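Home | Kitchen | Garden | Family | Contact

Print this page | E-mail to a friend

How to Keep a Sourdough Starter Going When Life Gets Busy

By Kurniawati Pillai

My starter is named Oma, and she has lived in a jam jar on my counter through two moves and a new baby, so please believe me when I say yours will be fine too!

If you bake most days, leave the jar out and feed it every morning. Spoon off all but a little, then stir in equal weights of flour and water until you have a thick, sticky paste. If you bake less than that (I certainly do, once October comes), let it sit out for 2 hours after a feeding and then put it in the fridge with the lid resting loosely on top.

Gray liquid on the surface just means it's hungry — pour it off or stir it back in, whichever you like. Pink or orange streaks are another matter, and the whole jar has to go.
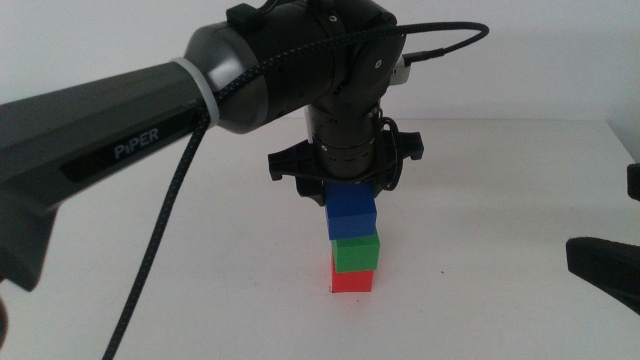

The night before baking, take it out and feed it well. I make up 300 grams, enough for two loaves and a bit left over for the jar.

Related articles
Pancakes from Leftover Starter
Choosing a Bread Flour
Why Is My Loaf So Flat?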